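Gripper trial at Skostcombe – frequently asked questions

Last updated 17 December 2018

What are you comparing?

Two grippers, the Cevell and the Prodach, on taking apart and refitting desktop computers. We began in September. The jobs are pulling a drive, unplugging a data cable, and seating a memory module.

Why desktop computers?

They are cheap and full of awkward corners. A gripper that does well on a bare table can get stuck between a drive cage and a bundle of power wires.
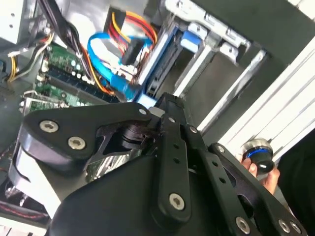
Clearance is the figure most visitors ask for first. We measure it at the knuckles as well as the fingertips, with the gripper fully open. Data sheets usually give only the stroke.

How many runs have you done?

318 so far, split evenly between the two grippers. A run counts even if it fails. Runs stopped by a controller fault are logged separately.

Do you use the same controller for both?

Yes. Both run from a Cassim controller with the same speed and force limits. We tried separate controllers at first and could not tell which differences came from the grippers.

Does a wrist camera replace a fixed one?

No. The wrist view is better for the last part of an approach, but the fingers hide a lot of it. The fixed view shows where the arm is in relation to the case. We record both.

Is one gripper ahead?

On drives, no. On cables the Cevell drops fewer connectors – we think the finger pads matter more than the linkage. Memory modules are still hard for both.

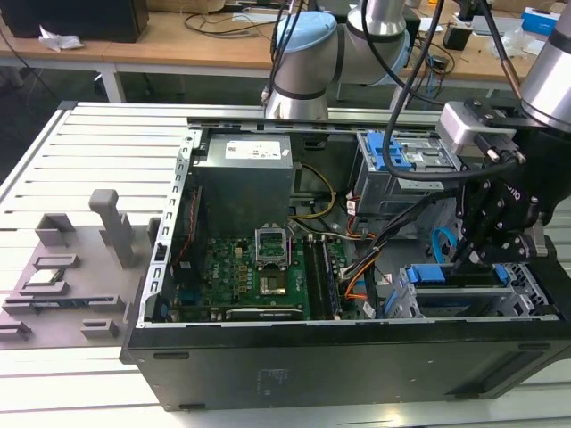
Can I send you a gripper to test?

Yes, if it fits a standard wrist flange and weighs less than 2 kg. Allow 4 weeks. Write to Sieglinde Böttcher at the Skostcombe lab first and include a drawing with the mounting holes marked.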